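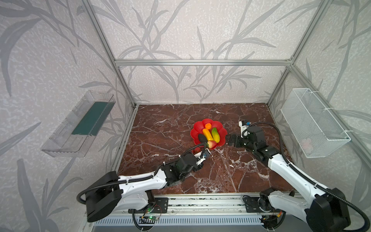
Toy fruit and vegetables on a red scalloped plate, marble surface, grey leaf-print wallpaper behind.

Setting out a play-food plate

Ruairí Lenihan, 9/7/19

This page covers a plate of mixed play food for a shop corner or a pretend café. It assumes you have the pieces already. Mine come out of a mixed tub from a shop in Kukham.

Plate

Use plastic with a raised or shaped rim. A plain bright colour works best, and a flower shape gives small hands an obvious edge to hold. Wipe it before you start.

Choosing the pieces

Pick 4 or five. Mix long shapes with round ones and avoid two of the same colour side by side. The plate shown has an orange, a banana, a peach, an aubergine and a green piece that I use as a cucumber.

Order of placing

1. Lay the banana diagonally across the middle. It stops the round pieces rolling into each other.
2. Put the aubergine to the left of it.
3. Put the green piece to the right.
4. Set the orange at the top.
5. Add the peach last, at the front. It can sit partly over the rim, but check that it stays put when the plate is nudged.

Surface and backing

A dark, veined surface shows up a red plate well. Pale grey paper with a large leaf pattern is busy enough to look like a room and still leaves the food easy to pick out. Hang it so that the pattern runs on round the side walls - a join at the back corner is less obvious than one in the middle.

Clearing away

Lift the round pieces off first, then the long ones. Store the plate flat, underneath the food. Pieces with split seams go in the bin.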